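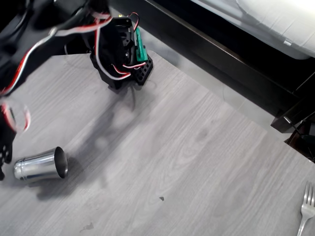 4. Caring for your Mukell cup

Your cup is stainless steel with a bright polished finish, and it will keep that shine for years if you give it a minute or two of attention after each use. We love this part, and we hope you will too!

4.1 Before first use

1. Peel off the paper label and rub away any glue with a drop of cooking oil.
2. Fill a bowl with 500 ml of warm water and a squirt of dish soap.
3. Wash the cup inside and out with a soft sponge, going all the way down to the base.
4. Rinse well and dry right away with a cotton cloth.

Note: A faint metallic smell on day one is normal. It goes away after the first wash or two.

4.2 Everyday cleaning

1. Empty the cup and rinse it while the drink is still fresh.
2. Wipe around the rim, inside and out.
3. Run a fingertip wrapped in cloth along any ridge or seam. Tea loves to settle there.
4. Lay the cup on its side on a towel so air can get in through the mouth, then turn it upright when it is dry.

CAUTION: Never use steel wool, scouring powder or bleach. Scratches in a mirror finish can't be washed out.

4.3 Bringing back the shine

Water spots? Easy! Mix one spoonful of white vinegar with 12 spoonfuls of water, dip a cloth and wipe in long strokes from base to rim. Rinse, dry, then buff with the Felard cloth from the box (it really is a lovely cloth, and you can machine wash it at 41 °C).

CAUTION: Do not put the cup in a microwave or directly on a burner.

4.4 Storing

Stand cups side by side. If you must stack them, put a paper napkin between each pair. For replacement cloths, see section 6.

Text: Eugénie Poulain, Olten workshop. Revised 15/04/2020.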